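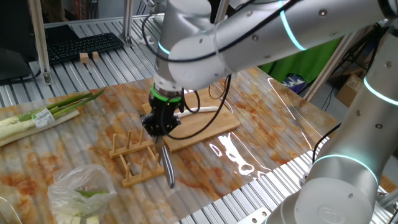
Manipulation Group, Talell Lab – News
July 3, 2024

Gripper trials move on to the knife

Quick one from the bench, more when there is time to write it up properly.

The two-finger gripper comparison has reached the kitchen tasks. Knife in the fingers, board on the table, something long and white and thin across it to cut. Green onions or leeks waiting on the left. Eun-ji Ki picked the food list and says it stays as is until both grippers have been through it.

Two grippers in the test. The black one now on the arm is our old Rocha, angular fingers, been with us since the drawer work. The other is the Pastton, softer pads, came in June and spent most of the month in its box while we waited on an adapter plate. Same arm for both, same wrist, same controller settings. Marcelino Pacheco swaps them over and re-does the tool calibration each time, which is the slow part.

Each gripper gets 90 runs. A run is: take knife from start pose, bring it over the board, one cut, put knife back. We score grip slip, blade angle at contact and whether the operator had to step in. No partial credit, sorry.

First impressions only, please don't quote these as results. The Rocha holds a thin handle harder than we expected but the knife wants to rotate in the fingers when the blade meets the board. Thaís Vasconcelos thinks it's the finger geometry and wants to try a strip of rubber on the inside faces. Reinaldo Fontes thinks it's the approach angle and wants to leave the fingers alone. We'll do the angle first, it costs nothing. The Pastton has only done handling checks so far – good on the handle, slower to close, no cuts yet.

Cables are still a nuisance. They loop down past the gripper and hang over the board area, and on the lower poses we have to watch them. Alcides Vasconcelos is printing clips for the wrist. Until they're on, keep the speed limit where it is, and dont change it in the config without telling Marcelino.

The marble-look plastic sheet stays on the table for all food runs. It throws a fair bit of glare next to the board, and the overhead camera doesn't love it. Eun-ji is asking for a matte one. If you have to move the board for any reason put it back and re-run the camera check before you log anything.

Logs go in the Illach folder under ticket 3863, one file per session, gripper name first in the file name. A few early sessions were saved with the gripper name missing, Reinaldo is sorting through those and may come asking who ran what.

Rack tasks (plates and lids) come after the cutting, same two grippers. Anyone who wants operator time should write to Thaís, slots are short and the mornings are mostly gone allready.

Full numbers when both sets of runs are complete.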